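Engenheiro(a) de Software de Manipulação - Percepção e Planeamento (M/F/D)

Memow - Porto, regime híbrido
Publicado a 22 Oct 2025
227 visualizações · 5 partilhas

A Memow desenvolve software de controlo para manipulação bimanual de objetos deformáveis: roupa de cama, vestuário, toalhas, sacos têxteis. Procuramos uma pessoa para a equipa de percepção e planeamento, com contrato sem termo e início previsto em dezembro. A vaga é de software. O trabalho mecânico é assegurado por outra equipa, no mesmo edifício, e a colaboração entre as duas é diária.

Contexto técnico

A nossa pilha divide-se em duas partes. A Tilar é a camada de execução: recebe trajetórias dos dois efetuadores, verifica limites de junta e colisões e envia comandos aos controladores de baixo nível. Está escrita em C++20, com ligações para Python geradas automaticamente. A Erkden é a cadeia de dados: ingestão de demonstrações recolhidas com garras manuais, sincronização de fluxos, estimação de pose, segmentação em episódios, controlo de qualidade e exportação para treino.

As políticas são treinadas por imitação a partir de imagens da câmara de cada garra, pose relativa entre as duas garras e abertura dos dedos. O modelo atual prevê blocos de ações e a execução é feita em horizonte deslizante. A camada de planeamento clássico mantém-se para aproximação, recuperação após perda de preensão e retorno a uma pose segura.

Funções

1. Manter e estender o módulo de estimação de pose da Erkden, que combina odometria visual-inercial com imagens de lente grande-angular. Os casos problemáticos são conhecidos: paredes lisas, tecidos claros sem textura e oclusão prolongada pelos próprios dedos.

2. Rever a calibração temporal entre câmara, unidade inercial e sensor de abertura. O desvio tolerado no conjunto de treino é de 5 ms; acima disso o episódio é rejeitado, e a taxa de rejeição tem de descer sem alterar o limiar.

3. Desenvolver detetores de preensão para bordos e cantos de tecido. A saída pretendida é um conjunto de candidatos com incerteza associada, a 10 Hz, consumível pela Tilar sem conversões intermédias.

4. Escrever testes de regressão sobre o conjunto de referência interno, com 800 episódios anotados de dobrar, estender e recolher peças. Os testes correm em integração contínua e bloqueiam a fusão de código em caso de degradação.

5. Melhorar o visualizador de episódios (TypeScript, com servidor em Python), usado pela equipa de anotação para marcar início de contacto, perda de contacto e fim de tarefa.

6. Documentar interfaces e formatos. A documentação é revista com o código e tem o mesmo peso na avaliação de uma alteração.

Requisitos obrigatórios

- Mestrado em engenharia, informática, matemática aplicada ou área próxima, ou experiência profissional equivalente.
- C++ moderno e Python em contexto de produção. Pedimos que o CV distinga uma coisa da outra: código de investigação conta, mas deve vir identificado como tal.
- Geometria de múltiplas vistas, modelos de câmara grande-angular e otimização não linear por mínimos quadrados.
- Experiência com dados de sensores dessincronizados, incompletos ou mal rotulados.
- Linux, Git, contentores e leitura corrente de documentação técnica em inglês.

Requisitos valorizados

- Treino de políticas visuomotoras, em particular com difusão ou transformadores.
- Simulação de tecidos, mesmo que limitada a validação.
- ROS 2, incluindo configuração de qualidade de serviço e diagnóstico de latência.
- Contribuições públicas para bibliotecas de estimação de estado ou planeamento de movimento.

Não é necessária experiência prévia com vestuário. Também não é necessário saber português; as reuniões técnicas são em inglês e os relatórios internos podem ser escritos em qualquer das duas línguas.

Dados e ambiente de trabalho

Quem entra passa as duas primeiras semanas na recolha de demonstrações, com uma garra em cada mão, antes de alterar código da Erkden. Uma tarefa típica é pegar numa T-shirt amarrotada em cima de uma cama e levantar-lhe um canto com a garra esquerda. O edredão claro e enrugado por baixo dá poucos pontos estáveis ao rastreador, e os dedos da própria garra ocupam a zona inferior central da imagem.

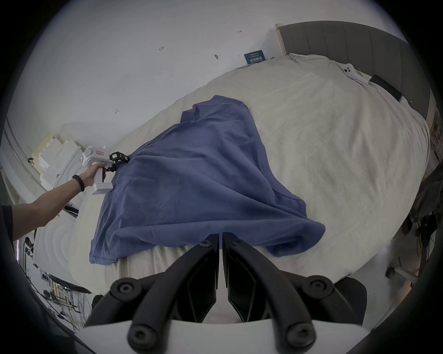

Condições

- Contrato sem termo, com período experimental nos termos da lei.
- Três dias por semana nas instalações do Porto, dois em local à escolha. As semanas de ensaio no robô são presenciais.
- Estação de trabalho com GPU dedicada e acesso ao cluster de treino partilhado com a Harms, nossa parceira de integração.
- Seguro de saúde, subsídio de refeição e orçamento anual para formação e conferências.
- Deslocações pontuais às instalações da Harms, pagas pela empresa.

A banda salarial é comunicada por escrito antes da primeira entrevista.

Processo de seleção

O processo tem quatro fases: análise de CV, conversa técnica de uma hora, exercício prático e visita ao laboratório. O exercício consiste em diagnosticar um episódio real com erro de sincronização, a partir dos registos em bruto. É remunerado, tem duração máxima de um dia e pode ser feito em C++ ou Python. Avaliamos o raciocínio e a reprodutibilidade do resultado - uma correção parcial bem justificada é aceite.

Candidatura

Enviar CV em PDF e, em alternativa à carta de motivação, uma página sobre um erro de percepção ou calibração que tenha resolvido: sintoma, hipóteses testadas, causa e verificação. As candidaturas são submetidas pelo formulário da página de recrutamento da Memow, na secção Percepção e Planeamento. Todas recebem resposta.

10 comentários · Partilhar · Guardar vaga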